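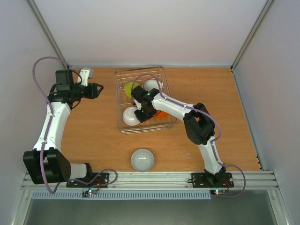 5.3 Closing on the Wrong Thing

25 Aug 2019
Berwyn Vaughan, Aníbal Vieira, Salvador Arruda

Toner, our grasp planner, holds firm views about edges. It likes them thin, bright and raised above whatever lies behind them. The rim of an upturned bowl meets this standard. So does every wire in a dish rack, and the rack has many more of them to offer. This section covers what happens when the two are put together, and what we changed in the software as a result.

The planner gets its input from Eltholm, which turns each wrist camera image into a depth estimate and a map of edge scores. Eltholm was tuned on single objects sitting on a plain tabletop, where it did well enough to make us careless. Chrome wire has bad manners by comparison. It reflects the lamp, it lets the table show through, and it drops a second set of lines onto the wood that run alongside the real ones. In early versions the planner would now and then propose a grasp on a shadow. We took that proposal out by asking for agreement between both depth passes, and felt clever for most of a week.

What remained was harder. Of 298 attempts on dishes in the rack, 94 ended with the fingers closed on wire. In the logs these look like excellent grasps. The motor current rises when it should, the jaw width settles at a small value, and the success check, which asks for those two things and nothing else, is satisfied. A thin rim and a thin wire produce almost the same numbers, and the check has no opinion on whether the thing being held is dinnerware.

Figure 6. Wrist view of a wire grasp. The fingertips meet around a rack wire where it passes under the lower edge of an upside-down white bowl.

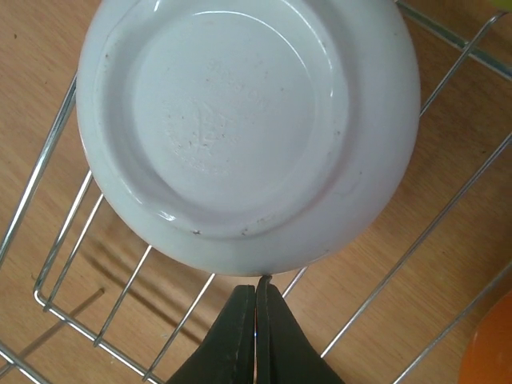 Page last changed in October.

Figure 6 shows how little room there is for error. The wire and the lower edge of the bowl lie together at the fingertips, and from the wrist a plan for one looks very much like a plan for the other. The glaze makes things worse, with a long highlight down the left of the bowl and a shiny crescent along the foot ring, both of which Eltholm scores as edges. The foot ring is at least part of the bowl. We count that as a partial credit to the perception module, which earns few others in this section.

We made two changes. First, edges are now grouped by direction before scoring. A family of straight, parallel, evenly spaced edges is marked as rack and loses most of its appeal. Curved edges keep their score. This fails at the corners of the rack, where the frame rod bends and looks, for a short distance, like crockery.

Second, the success check now includes a short lift at low force. If the arm meets stiff resistance, the planner opens the fingers, marks that patch as rack and asks for a new plan. Dale Boychuk argued for this step from the start, and has been gracious about it in writing.

Neither change deals with two arms wanting the same rack. The planner still handles them one at a time, and the idle arm waits. Shared access is left to Section 6.

Contact: Salvador Arruda, Vokholm | Copyright the authors | Back to top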